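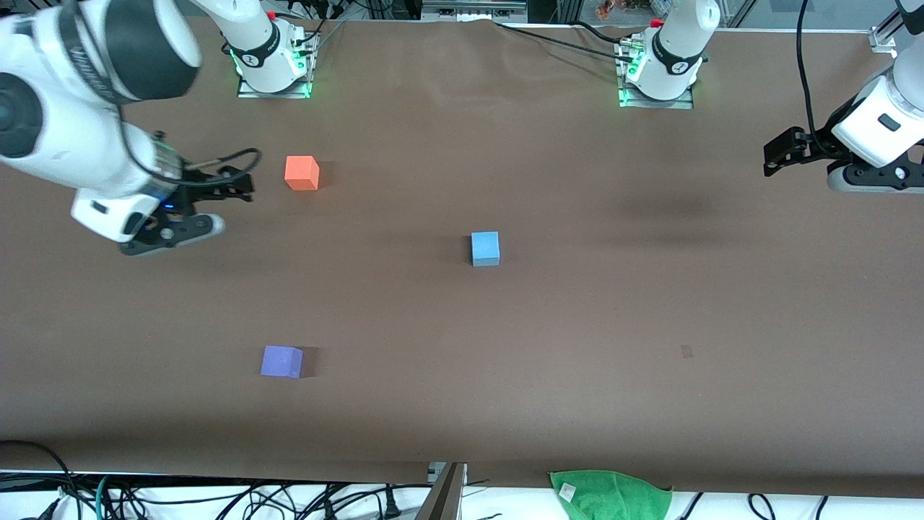

Orange, light blue and purple foam cubes on the brown table cover at Handeck.

Handeck opens its foam block table to Trollthorpe families

TROLLTHORPE, August 2018 – I'm Stella Swai, I run the play side of things at Handeck, and I've been itching to share this one! From this month our little foam cubes go on sale to everybody, after a long stretch of selling only to schools. We've cut 4,000 of them to start with, and they come in bags of 12.

Why foam? Because I have two kids and a downstairs neighbor, that's why. They're light and soft, and small enough to live in a coat pocket (mine usually do). Jalen Strickland, who picks our colors, fought hard for the purple and I'm so glad he won.

We've also been fussing over what goes underneath. A plain, smooth surface makes the colors easy to spot, so we've put together a table cover to go with the cubes, and the first 300 orders get one at no charge. 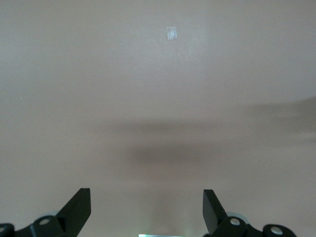 I should own up to being a terror about tape. Little clear bits of it end up on every table I work at, and I find them with my elbow. So the bags close with a drawstring, no tape at all, and Mostafa Tawfik in packing has thanked me more than once.

"My class had them out before I'd finished saying good morning," says Leilani Delacroix, who teaches first grade at Holloway School and tried an early set.

Come by the shop and have a go, or drop me a line if you'd like a bag to review. I love talking about this stuff!

Press contact: Stella Swai, Handeck, Trollthorpe | © 2018 Handeck | Back to top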